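Tea, batter and 637 jars: a morning with Larasati Ismail

24 shares | 13 comments

I'd been meaning to get myself over to Skirnlow for ages, ever since a friend pressed a jar of Larasati Ismail's green chilli sambal on me and I ate the lot with a spoon in one evening (I'm not proud of it). So when she emailed to say I could come and watch a batch being made, I was on the train before I'd properly thought about what to wear. Wear something old, is my advice. The smell stays in your coat for a week.
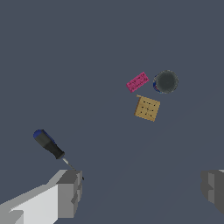 Starting with a market stall

Larasati's kitchen is at the back of an old shoe repair shop on Gatow Street, and she had the kettle on when I arrived. She talks very fast and she doesn't stop working while she does it, so my notes are mostly oil spots.

"I never wanted a business," she told me, topping and tailing shallots at a speed that made me nervous. "I wanted a Saturday job. I'd been in the council planning office for 13 years and I was bored stiff. I took a table at the market, I made 3 kinds of sambal, and I thought, well, if it doesn't sell we'll have it at home."

It did sell, though not at first. She got through four jars that opening morning, and two of those went to her sister-in-law. People would come up, read the label, say "ooh, is it hot?" and wander off to the cheese man.

"So I started frying tempeh," she said. "You can't walk past frying! I'd put a bit of sambal on the side and people would eat it before they'd had time to be frightened of it."

The name on the jars is Pangaribuan, which was her grandmother's family name. She did think about calling it something easier to spell. Her brother was all for "Lara's Hot Stuff", and she still hasn't quite forgiven him.

The recipe, or most of it

I asked if I could write down the recipe and she laughed at me for quite a long time. Then she gave me more of it than I was expecting. The shallots go in first, very slowly, in far more oil than you'd dare use at home. Garlic after that, then the chillies, then the shrimp paste, which she toasts in a dry pan with the back door propped open out of kindness to the hairdresser upstairs.

"Everyone wants to rush the shallots," she said. "They ring me up and say mine tastes raw, what did I do? And I say how long did you cook them, and they say ten minutes. Ten minutes! I've hardly sat down in ten minutes."

Hers get the best part of an hour. Lime leaf and palm sugar come near the end, and there's one other thing she added with her back to me, and I was too polite (too full, by then) to lean round and look.

There's a vegan one too, made with fermented soya beans in place of the shrimp paste. I'll admit I was sniffy about it until I tried it on a boiled egg, which I suppose rather spoils the point.

Christmas nearly finished her

The run-up to Christmas was the busiest she's ever had. She sold 637 jars in the first fortnight of December alone, all of them filled, wiped and labelled by hand.

"I was dreaming about lids," she said. "My husband found me asleep on the stairs with one shoe on. I thought, right, either I get help or I go back to planning applications."

Help came from Jemness, the little wholesaler out by the ring road, who've agreed to take a regular order from February. It means bigger pans and a second pair of hands two mornings a week. The first order is for 1,440 jars and she showed me the email on her phone as if I might be able to tell her whether it was real.

Is she worried it won't taste the same? She put her knife down for that one, the only time all morning.

"Course I am. I did a trial in the big pan and it was wrong, it was sweet and flat, and I gave it all to my neighbours and told them not to say anything. Then I did it again with the shallots in two lots and it was nearly right. Next go, I think I'll have it."

We had lunch standing up: rice, cucumber, a fried egg, and batter-coated tempeh straight out of the oil with a great dollop of the new batch. I had thirds. She wrapped up the rest in foil for me and told me to eat it on the train while it was still crisp, so I did, and I'd like to say sorry to everybody in coach B.

The market stall carries on as before, by the way. Get there before eleven if you want the green one.

24 shares | 13 comments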